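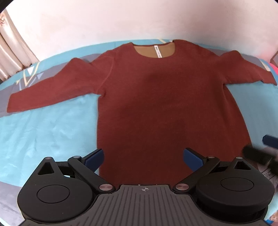

The Folding Rate

Pushpa Bhardwaj folded sweaters at home for Brenent, on the bed in the back bedroom, because the bed was the only flat thing she owned that was wide enough. The rust-red one was number eleven of the morning. She laid it face-up with the arms straight out, the way the instructions wanted, and picked up the grippers.

She had folded clothes for a living for most of her adult life. She had done nineteen years at the Perrin returns depot, where shirts and knitwear came back in torn bags and left in good ones, and in all that time no one had asked her to do it with anything but her hands. The grippers closed when she squeezed and opened when she let go. With them she could bring a sleeve across the chest in four tries. With her fingers it took one, and she could do it while talking.

"Slower is fine," Maxence Tessier had told the depot staff in April, when he came to present the program. He had a slide for it. "The machine learns from a clean motion. Don't worry about speed."

"What are we paid by?" Margaux Joly had asked from the back.

"By the accepted fold."

"So we worry about speed," said Margaux.

There had been polite laughter, Maxence's included. He moved on to a slide titled Your Skills, Scaled. Pushpa wrote that down on her hand so she could look at it later and see if it meant anything.

What the program offered was this. Perrin was putting in a folding line made by Grenano, and the line needed to be shown how. Anyone on the returns floor could sign up to work from home, take delivery of a kit and a crate of garments, and record folds until the quota was met. The quota was 800. After that there would be what the letter called a conversation about next roles.

She squeezed. The left pad caught the cuff, lost it, caught it again. She drew the sleeve in over the body and it landed crooked. A crooked fold might be accepted or it might not. The page where you checked said Under Review for a day or so and then said something else, and the something else came without a reason. Of her first 215, they had turned down nearly a third. She had written to ask why. The answer came from a Gilles Courtois, who thanked her for her engagement.

She shook the sweater out and began again.

At noon Margaux called. She was doing hers on an ironing board and hated it.

"I've started folding badly," Margaux said. "On purpose. One in ten."

"They'll reject them."

"They don't, though. I did one last week like a kid stuffing a gym bag. Accepted. And then a perfect one, I could have cried, it was so square — rejected." She was eating something crunchy. "I don't think anybody's looking. I think it's a coin."

Pushpa thought about that for the rest of the afternoon. She would have preferred someone to be looking. At Perrin it had been Bastian Reinholz, the floor lead, who was a hard man about collars. He would pull a shirt off your pile, hold it up by the shoulders and let it drop open, and you knew what you had done. She had disliked him for years. But he had once moved her off the cold end of the building when her hands got bad, without a form, and she did not see where on the page you would click for that.

She finished in seven weeks. The total on the last screen was 1701 recorded, 800 accepted, and she was paid for the 800. The kit went back in its box.

The conversation about next roles was held at the depot, in the old break room, where the microwave had been taken out. Maxence was there, and Bastian, who was wearing a jacket and didn't look comfortable in it. Through the glass she could see the new line. It had 2 arms over a gray table. One of them took hold of a green cardigan by the cuff, lost it, and caught it again.

"It's early days," Maxence said, seeing her look.

The arm drew the sleeve across. It landed crooked. A woman Pushpa didn't know, in a Brimora Staffing vest, reached in from the side, tugged the sleeve straight with two fingers, and stepped back. Then she waited for the next one.

"What's her job called?" Pushpa asked.

Maxence checked his tablet. "Line Companion. That's one of the roles, as it happens. It's an agency position, so the rate's a bit different."

"Different how?"

He turned the tablet around so she could read it. She read it through. Bastian was studying the place where the microwave used to be.

"And she's allowed to use her hands," Pushpa said.

"Well, yes," said Maxence. "Of course."

She asked for a copy on paper. He said they didn't have a printer in the building anymore, but he could send it to her phone. Out on the floor the woman in the vest reached in again.

Filed under: Short Fiction, Work

Contact | Submissions | © The authors. All rights reserved. | Back to top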